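Über uns

Fonum ist ein kleines Büro für Automatisierung. Wir vermieten, verkaufen und betreuen zweiarmige Arbeitszellen. Hauptprodukt: Pludton. Komplett montiert, auf Wunsch mit Einweisung vor Ort. Kein Konzern, kein Callcenter, wer anruft hat meistens Leire dran.

Stand dieser Seite: 5. April 2022. Preise und Lieferzeiten bitte immer anfragen, die ändern sich gerade schneller als wir hier tippen können.

Wie es angefangen hat

Mwanaisha Mosoti und Teodoro Herrero kannten sich aus einem Ingenieurbüro für Verpackungsmaschinen. Große Anlagen, lange Projekte, viel Papier. Die kleinen Anfragen blieben liegen: Hofläden, Werkstätten, Berufsschulen, Labore. Alle wollten im Grunde dasselbe. Etwas greifen, etwas einpacken, etwas umräumen, und zwar mit Teilen die nicht immer gleich aussehen. Dafür gab es entweder eine Linie für sehr viel Geld oder einen Bausatz ohne Anleitung. Also selber gebaut. Erst in der Garage von Teodoro, dann in der alten Druckerei Garrido, wo wir bis heute sitzen. Zweiter Hof, graue Tür, Klingel geht manchmal nicht. Dann bitte klopfen.

Was wir machen

Pludton ist eine Zelle mit zwei Armen und Parallelgreifern auf einer gemeinsamen Schiene. Rahmen aus Aluprofil, Wände dran, Tischplatte rein. Was sonst noch in die Zelle kommt, Körbe, Ablagen, Halterungen, richtet sich nach der Aufgabe. Zwei Arme deshalb, weil einer bei weichen Sachen schnell am Ende ist. Eine Tüte muss jemand aufhalten. Wer schon mal einhändig Einkäufe eingepackt hat weiß was gemeint ist.

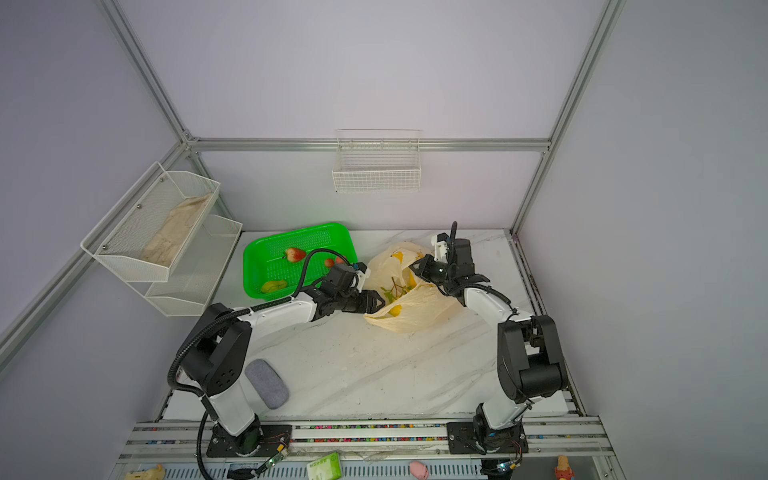

Tüten sind überhaupt unser Dauerthema. Folie rutscht, knickt, klebt zusammen, liegt jedesmal anders. Obst ist auch nicht ohne, eine Birne rollt dahin wo sie will. Wir üben deshalb viel mit Kunstobst, das verzeiht mehr und der Kompost bleibt leer. Für Kunden testen wir anschließend mit der echten Ware. Bitte vorher absprechen was ihr schickt und wieviel. Gekühlte Sachen nur nach Termin, unser Kühlschrank ist klein und gehört eigentlich dem Mittagessen.

Zur Steuerung gibt es Dedasach, unsere eigene Software. Abläufe anlegen, vorführen, abspielen, nachbessern. Läuft auf einem normalen Rechner. Oberfläche auf Deutsch und Englisch, Spanisch ist in Arbeit und soll im Juli kommen. Updates sind im ersten Jahr dabei, danach über den Wartungsvertrag.

Was ihr bestellen könnt

Miete: Zelle für 3 Monate, inklusive Aufbau und Abholung. Verlängern geht, aber bitte rechtzeitig melden, die Geräte sind oft schon weiter verplant.
Kauf: Zelle mit Dedasach, Ersatzgreifer, Werkzeugsatz. Aufbau kommt extra.
Machbarkeitstest: ihr schickt Ware, wir probieren 2 Tage und schreiben auf was geht und was nicht. Mit Videos, auch von den Fehlversuchen.
Schulung: 2 Tage bei uns oder bei euch. Kleine Gruppen, sonst sieht hinten keiner was.

Was wir nicht machen: Schweißen, Lackieren, schwere Lasten. Auch keine Anlagen im Dreischichtbetrieb. Dafür gibt es bessere Adressen, wir nennen gern welche.

Wer hier arbeitet

Mwanaisha Mosoti – Geschäftsführung, Angebote, Verträge
Teodoro Herrero – Mechanik und Aufbau. Schraubt auch nach Feierabend
Leire Palacios – Kundenbetreuung, Schulungen, Termine
Baltasar Llorente – Dedasach, Schnittstellen, Fehlersuche
Zachary Dhillon – Elektrik und Verkabelung, Reparaturannahme

Wir suchen gerade Verstärkung in der Elektrik, gern auch Teilzeit. Kurze Mail an Zachary reicht, Anschreiben muss nicht sein. Praktika auf Anfrage, mindestens 2 Monate, kürzer lohnt sich für beide Seiten nicht.

Besuch und Kontakt

Vorführungen nach Vereinbarung. Bringt ruhig eigene Teile mit, auch krumme. Parken im Hof nur zum Ausladen, sonst vorne an der Straße. Reparaturen bitte nie ohne Anmeldung schicken, sonst steht das Packet rum und keiner weiß wem es gehört. Name und Seriennummer auf einen Zettel, Zettel in den Karton. Fragen zu laufenden Mietverträgen an Leire, alles zur Rechnung an Mwanaisha.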